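The Long Goodbye in the Church Hall

My parish has 119 families on its books and one coffee urn, and I have come to believe that the urn does more theology than the adult education program. I mean this as a complaint about the program. I taught it for two years.

The trouble is where we put the coffee. In most congregations it comes after the service, downstairs, in a room with a low ceiling and a smell of old radiators. By the time the urn light goes green, half the people have found their car keys. What's left is the same 38 souls every week, talking to the people they drove in with.
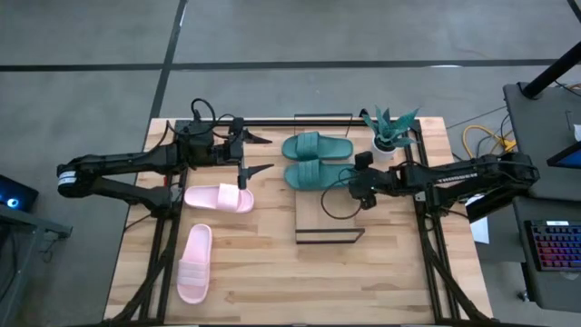
Aatos Huttunen

When I was a boy in Piltelby the order was reversed. You ate first. There was a long table in the vestibule with rye bread and a cheese that had given up, and you stood in your coat chewing next to whoever happened to be there, including people you had hoped to avoid. Then the bell rang and you all went in together with crumbs on your scarves. I couldn't tell you one sermon from those years. I can tell you who had lost a job and whose mother was failing, and I knew it before the prayers were read, so the prayers had somebody in them.

I proposed this for our own church last December. You would have thought I wanted to sell the organ. Vilja Niskanen, who has forgotten more about liturgy than I'll ever learn, told me that one comes to worship hungry, and that there's a long tradition behind it. She's right. There is also a long tradition of ours behind arriving eleven minutes late during the second hymn, and I notice we keep that one without any scholarship at all.

Her better argument was about reverence. Worship ought to be set apart from chatter, she said, and if people walk in talking about the roof they'll sit there thinking about the roof.

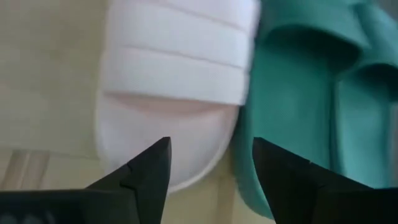 I grant it. I have thought about the roof through entire Lenten seasons. But I was thinking about it anyway, on an empty stomach, and I'd have gotten further with the psalm if I had been allowed to finish complaining first. People don't leave their week at the door because the door is quiet. They carry it in and sit on it.

What I'd like is a trial. One Sunday a month, bread and coffee at the front end, bell at the usual hour. Those who fast may fast and look at us sternly. If attendance drops, I'll wash the cups for a year and say no more. We spent $500 on a banner that says WELCOME, and it hangs over a vestibule that people cross at a fast walk with their eyes on the carpet.

The matter comes up again on Tuesday, after the boiler.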